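FOR IMMEDIATE RELEASE

Prumislow opens second collection room for two-armed kitchen tasks

Thursday, October 25, 2018

Prumislow has opened a second room for recording examples of everyday table work, the company said today. The room will supply training data for Skakach, the learning system Prumislow is building to run pairs of robot arms in shared kitchens, canteens and care homes.

The first room opened in April and has produced 477 accepted recordings to date. With both rooms running, the company plans to collect 300 more before the end of the winter. All of them will cover handling cups, bottles and bowls.

"We had more operators than table time," said Larasati Halim, who leads data collection at Prumislow. "People were waiting for their turn at the arms. A second room fixes that, and it lets us keep one set-up unchanged while we try things on the other."
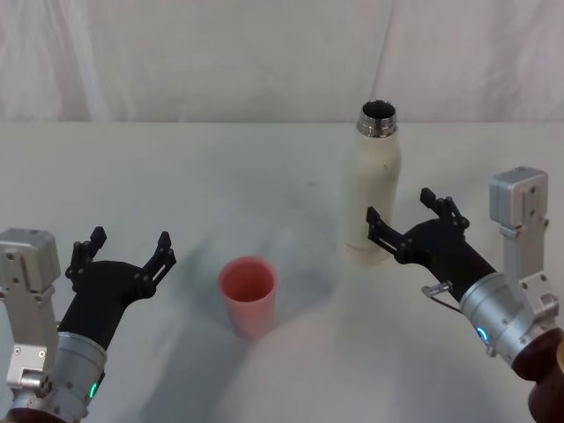
Skakach learns from recordings made by people. An operator guides both arms through a task from start to finish, and the system stores the arm movements together with the views from the cameras. The tables are kept plain on purpose, with a white top and a pale cloth hung behind, so that early recordings contain little apart from the arms and the objects. A task may involve no more than a pink cup and an open drinking bottle standing some distance apart, with one arm working from each side. Busier tables will come later, once the system handles the simple ones reliably.

Each task is written on a card before recording begins. The card names the objects, says which arm goes first and sets out what the table should look like at the end. It does not tell the operator how to get there. Operators are asked to work at a comfortable speed and to carry on if a grasp slips, provided the object is still within reach. Recordings with a slip and a recovery are labelled and kept.

"A clean run teaches the system one thing and a messy run teaches it another," Halim said. "In the spring we were throwing the messy ones out. We stopped doing that by summer, and I wish we had stopped sooner."

Drinkware makes up the largest share of the first collection. Bottles were added at the request of Kovács, the catering group that is Prumislow's partner for the project. Kovács staff move and refill bottles by hand many times in a shift, and the group wanted that work included from the beginning. A tall bottle can tip if it is pushed too high or let go too early, so the task cards ask for a steady hold and a full stop before the fingers open. In current sessions a gripper takes the bottle around the middle from the side, which leaves the neck clear for tasks where the other arm has to do something at the top.
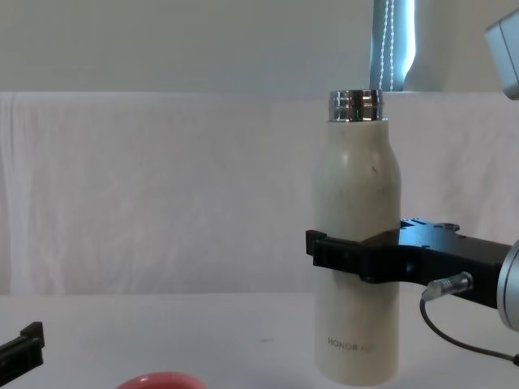 How recordings are checked

Every recording is watched in full by a reviewer who did not operate the arms. The reviewer confirms that the task matches the card, marks the moment of each grasp and release, and notes any time an arm waits for the other. Recordings with missing camera footage are rejected. So are those where someone reaches onto the table before the task is over.

Veronika Dobos, who manages review, said the waiting times have been the most useful part of the notes so far. "With one arm you mostly care about the path," she said. "With two, you care about who is holding still and why. Operators pause without knowing they do it, and the system will copy those pauses unless we label them."

Review is done in the same building as collection. Reviewers can walk down the hall and ask an operator about a recording the same day — something Dobos said has settled most disagreements over labels.

Next steps

Prumislow will train a new version of Skakach on the combined recordings from both rooms. It will then be tested on 100 task cards that have been set aside and are not used in training. Results will be shared with Kovács first and published on the Prumislow website afterwards.

The company is also hiring operators for daytime and evening shifts. No background in robotics is needed, and training is paid. Applicants should be comfortable sitting for a full session and following written instructions closely.

About Prumislow

Prumislow develops learning software for two-armed robots used in food service and care settings. Its products include Skakach and Oltetti, a labelling tool for reviewing recorded robot tasks.

Media enquiries

Larasati Halim, Data Collection, Prumislow
Interviews and visits to the collection rooms can be arranged on weekdays by appointment.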